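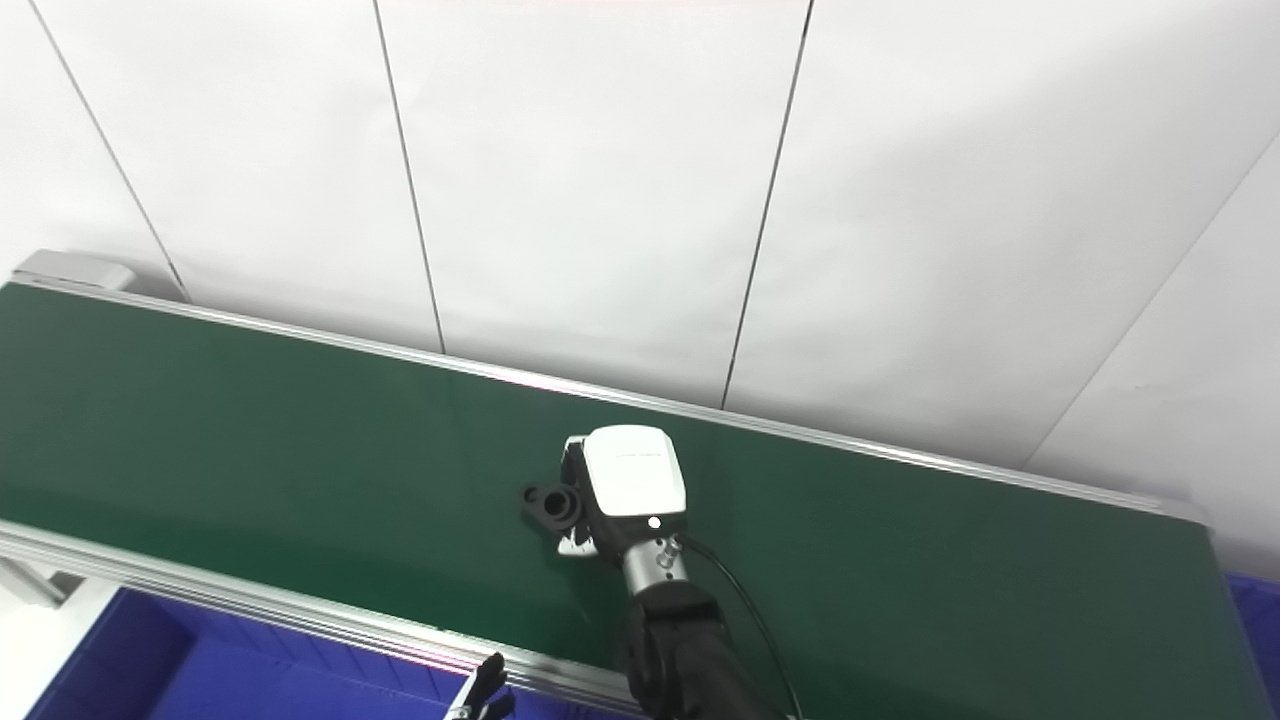
A green conveyor belt running between aluminium rails.

Conveyor belt

A conveyor belt is a loop of flexible material stretched over two or more pulleys and kept moving so that whatever sits on top goes along for the ride. That's the short version, and I could stop there, but I've been keeping this little encyclopedia of everyday machines for years and belts are my favourite entry by a mile, so please bear with me!

How it works

One pulley is driven by a motor and the rest just turn. The driven one is usually at the discharge end, so the loaded top run gets pulled and stays tight, while the empty run comes back slack underneath. Between the pulleys the belt either slides over a flat bed (fine for parcels and biscuits) or rides on rollers, called idlers, which you want for anything heavy. On big outdoor belts the idlers are set in a shallow trough shape so that coal or gravel doesn't dribble off the sides.

The belt has to be kept tight. Short ones have a screw at each side of the end pulley, and long ones often use a hanging weight. Getting the tension even is called tracking, and it is fiddly. Turn one screw too far and the belt wanders off to the side and starts chewing its own edge. Omprakash Rathore, who taught me to do it at the Hundlow packing shed one August, would give the screw a quarter turn, then make me wait for the belt to go all the way round before I was allowed to touch anything again. I thought he was being fussy. I have since ruined a belt by not waiting.

What belts are made of

Early ones were leather, canvas or rubber, and they carried grain and sacks over fairly short distances. Rubber over layers of fabric is still the usual thing in quarries and mines, with steel cords inside for the really long hauls. Lighter indoor belts tend to be woven polyester with a coating of PVC or polyurethane. Bakeries use wire mesh in their ovens, for obvious reasons.

Colour is mostly habit. Green and black turn up a lot in general factory work, white and blue in food. Blue is handy because hardly any food is blue, so a torn scrap shows up.

Joining the ends

A belt starts life as a long strip, and somebody has to make it into a loop. You can glue it, melt it together under a heated press, or lace it with metal clips and a pin. Clips are quick and can be undone, but they click over the pulleys all day long — the old potato line at Pornholm had a 10 metre belt with clips, and Jeanie Moffat swore she could tell its speed from the kitchen.

Related entries

Bucket elevator
Escalator
Moving walkway
Roller conveyor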